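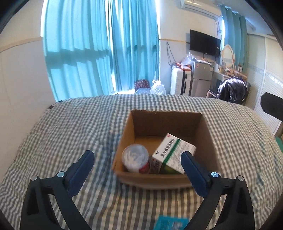
What is public art, and who gets to keep it?

Hi! I want to tell you about my favourite bench. It's in Tremetstead, down by the river, and it's shaped like a sleeping whale. You can sit on its back, slide off its tail (I have, and I'm a grown-up) and put your ear against its side to hear the water going past underneath.

The whale is public art. That just means art that lives outside where anyone can visit it, without a ticket. Statues are public art. So are murals, which are big paintings on walls, and so are those funny metal birds on the roof of Tirside Station.
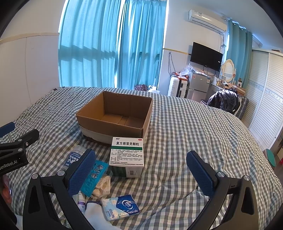 Words by Hermenegildo Ventura
4 May 2018

So how does a whale get to the riverbank? Usually the council asks artists to send in ideas. For our whale, 13 artists sent drawings, and people who lived nearby got to vote for their favourite colour. It ended up blue, but I voted for orange and I'm still a bit grumpy!

Sometimes, though, an artist doesn't ask anybody. They just put something up overnight and everyone finds it in the morning. Years ago a little painted door appeared on a tree in Lloyd Park. It was only 30 centimetres tall, and kids started leaving letters in front of it.

Was that allowed? Well, no. You need a permit, which is a piece of paper saying yes, you can put this here. The park rangers had to check that the door wasn't hurting the tree (nails can let bugs and disease in, poor tree) and that no one would trip on it.

Then came the tricky bit. Lots of neighbours loved the door and wanted it left alone. Other people said it wasn't fair if one person could skip the rules. In the end it moved to a fence post near the Memside gate, and it's still there, with a new coat of paint.

What would you have done? Have a chat about it with someone at your place, and next time you're out walking, look up at the walls and down near the path. Some public art is very easy to miss.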